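Lime chlorosis or something else? Citrus in pots with yellow new leaves

gumleaf_and_gravel

I have three citrus in large pots on a north-facing patio at Nivville: two lemons and a lime. The new growth on both lemons has been coming through pale yellow with green veins since April. The older leaves are mostly fine. The lime looks normal.

The potting mix was a premium one, two years old now. I water with bore water because we are on restrictions, and I get white crust on the rims of the pots. I gave them a handful of citrus fertiliser in autumn and it made no difference that I could see. A neighbour told me to put Epsom salts on. The bloke at the Gadedgate nursery said iron chelate. They can't both be right, can they? I don't want to keep throwing things at the pots. Is there a way to work out which one it is before I spend the money?

Pots are 500 mm across if that matters.

(3 replies)

Intarasuk

Just do the Epsom salts, a tablespoon in a watering can. Worked on mine. Cheap as chips and you can get it at the supermarket.

compost_corner_kev

Look at which leaves are yellow. Magnesium moves around inside the plant, so when it runs short the plant takes it out of the old leaves and those go yellow first, usually with a green wedge left at the base of the leaf. Iron doesn't move much once it is in a leaf, so a shortage shows up in the newest leaves. Yours is the newest leaves with green veins, so iron is a much better bet than magnesium. Manganese and zinc can look similar but the pattern is blotchier.

That doesn't mean there is no iron in the pot. The white crust is most likely carbonates and other salts from the bore water. Bore water is often hard and alkaline, and two years of it will push up the pH of a potting mix. Once you get much above 7, the iron that is there turns into forms the roots can't use. Adding ordinary iron sulphate to the same mix helps for a short while and then it gets locked up too.

Before buying anything, get a pH kit from the hardware shop, the sort with the powder and the dye. Take the sample from 10 cm down, not off the top where the crust is. Test the water as well. Ours at Womstead came back with 253 mg/L of bicarbonate hardness and the lab told us to stop using it on anything in a container.

If the pH is high, this is the order I would do it in.

Step 1: Flush the pots
Run rainwater slowly through each pot until a good amount has come out the bottom. Let it drain and do it again the next day. If you have no tank, put some buckets under the downpipe. Take the saucers away while you do it.

Step 2: Sort out the mix
Two-year-old mix has usually slumped, and it holds water around the roots. Slide the plant out at the end of winter, tease off the outer third of the root ball and repot in fresh mix. I do mine on a table and rinse the old bark and stones off the roots over a kitchen colander so they don't end up in the drain. Trim anything brown and mushy. Keep the graft well above the surface.
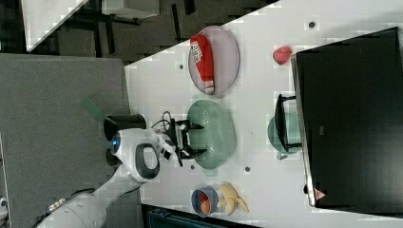 Step 3: Chelated iron
Read the label for the type. EDTA chelate is the common one and it stops working well above about pH 6.5. EDDHA costs more but keeps working in alkaline mix. Water it in at the label rate in the early evening. It stains concrete a rusty red, so lift the pots off the pavers first.

Step 4: Wait
Leaves that are already yellow may only green up partly. Judge it by the next flush of growth. In cold weather the roots take up very little of anything, so some winter yellowing will fix itself in spring.

Leave the Epsom salts alone unless the old leaves start to go. Extra magnesium adds more salt to a pot that already has too much.

gumleaf_and_gravel

Thanks Kev. Tested it this morning. Mix is nearly 8 and the bore water is off the top of the colour card. Lime pot was 6.5, and it is closest to the downpipe so it probably gets the overflow. Will start flushing when the tank has something in it.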